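Why Drink Cans Are Made of Aluminium

A drink can is a thin metal container. Most are made of aluminium, a light, silvery metal that does not rust the way iron does. The colour you notice on a can is a coat of ink, printed on before the can is filled.

The wall of a can is thinner than a fingernail. It holds its shape because the gas in a fizzy drink pushes outward on it. Once the can is opened the gas escapes, and the wall is easy to dent.

The side of a can is curved, so a can lying down will roll if the surface has even a slight slope. The base is different. It is pushed inward to form a dome, and the can stands on the narrow ring around it.

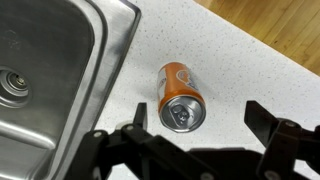
An orange aluminium can on its side, next to a stainless steel sink.

The sink is metal too, but a different kind. Stainless steel is mostly iron, with chromium mixed in to stop rust. It is nearly three times as heavy as aluminium for the same size of piece. A magnet will stick to some stainless steel, but it will not stick to aluminium.

Aluminium can be melted and used again many times. Before recycling a can:

Tip out any liquid left inside.
Rinse it with a little cold water.
Leave the tab attached — small loose pieces can be lost in sorting.

Word list
Alloy: a metal mixed with one or more other elements.
Chromium: a hard, shiny metal used in stainless steel.

Written by Vendula Oravec. Checked by Setareh Daneshvar. Wondora fact sheet 43.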